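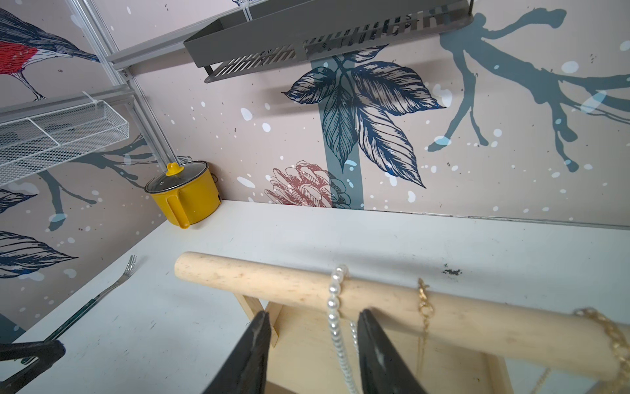

Jewellery stand

A jewellery stand, also called a T-bar or bracelet bar, is a small piece of tabletop furniture for hanging necklaces, bracelets and watches. In its simplest form it has three parts: a base, an upright and a crossbar. Wood is the classic material, though velvet-covered, metal and acrylic versions are all common.

Design

The crossbar is where the fun begins! A thick round bar lets a bracelet keep its curve and stops fine chains bending sharply at one point, while a thin rod takes more pieces but grips them less well. Rounded ends make it easy to slip things on and off. The base has to be wide or heavy enough to balance the load - a long string of beads weighs more than people expect. Taller stands suit long necklaces; low ones are mostly for bracelets and bangles. Some makers add a second or third bar (the Dretberg pattern, named after the town where it was first turned, has 4 tiers).

Use

Hanging is a wonderfully simple cure for tangles, above all for thin gold and silver chains. Pearls are the great exception. Strands threaded on silk can stretch under their own weight, so they are best hung for a day or an evening and then laid flat in a soft pouch. Chunky link bracelets can stay on the bar as long as their owner likes.

Care

Bare wood needs only a dry cloth. The woodturner Tumaini Biwott, whose Sayegh workshop has made up to 1000 stands, recommends a little beeswax each November and a very light sanding of any rough spots that catch on chains.

See also

Jewellery box
Ring dish
Watch stand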